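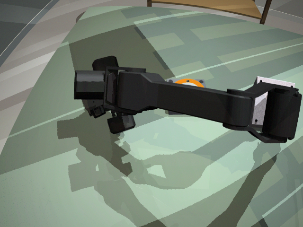 Simulated arm on a green tabletop.

Stanudia Waterbird Counts -- README

Last edit September 21, 2024

What is in here

Counts of ducks, grebes, coots and a few waders from the Stanudia wetlands. 2843 records, one row per species per visit. 227 visits total. Three sites: Nement (the big salt pan), Aigner (reed marsh, fresh most of the year), Putier (old sewage ponds, still in use, bring boots).

Not a full bird list. Songbirds were left out on purpose. Gulls only at Putier and only when the counter had time.

Files

counts.csv -- the main table
visits.csv -- date, start time, end time, wind, water level
species.csv -- codes and names
nests.csv -- nest finds at Aigner, small, read the note further down

Join counts to visits on visit_id. Don't join on date, some days had two visits at the same site and you'll get double rows.

Columns in counts.csv

visit_id
site: NEM, AIG or PUT
sp_code: four letters, see species.csv
n: birds counted
n_type: C for counted one by one, E for estimated from blocks
young: ducklings or chicks, blank means not looked for, 0 means looked and none seen
behav: feeding, resting, flying over, mixed
notes: free text, messy

Blank and 0 are different in young. Please keep them apart. Excel likes to wreck this.

How the counts were done

Scope from fixed points, two at Nement, one at Aigner, four at Putier. Start within an hour of sunrise. Each pond or section scanned left to right, then once more for diving birds. If the two scans disagree the higher number goes in. Birds flying over don't count unless they land.

Flocks over 300 were estimated in blocks and marked E. Biggest single flock is 490 coots at Nement, that one is an E as well so treat it with care.

No counts in fog or hard wind. Gaps in visits.csv are mostly that.

Known problems

- Putier pond 3 was drained for part of the second season. Numbers drop to nearly nothing and then come back. Not a real decline.
- Early rows lump all small grebes under GREB. Later rows split them. If you need a trend, lump them all.
- Females in eclipse season are hard. Code DUCK means duck, not identified. Quite a few of these at Aigner becuase the reeds hide everything.
- Water level at Nement is read off a painted post. The post got moved once, see level_adj in visits.csv and use that column.
- Some notes have site nicknames in them. "Back pan" is the north end of Nement. "The Elbow" is at Aigner.
- Start times in November of the first year might be off by an hour, clock change, havent fixed it yet.

Nests

nests.csv has positions rounded to the nearest kilometer. That's deliberate. Exact spots are not shared, please don't ask. Clutch size only filled in where eggs could be seen from the path.

Using it

Free for study, teaching, reports. Credit it as Stanudia Waterbird Counts. If you publish site totals say which n_type you kept -- C only and C plus E give pretty different answers at Nement.

To do

- fix the November times
- water salinity readings for Nement, still on paper
- split GREB where the notes allow it
- check duplicate visit at Putier, two rows look the same apart from the wind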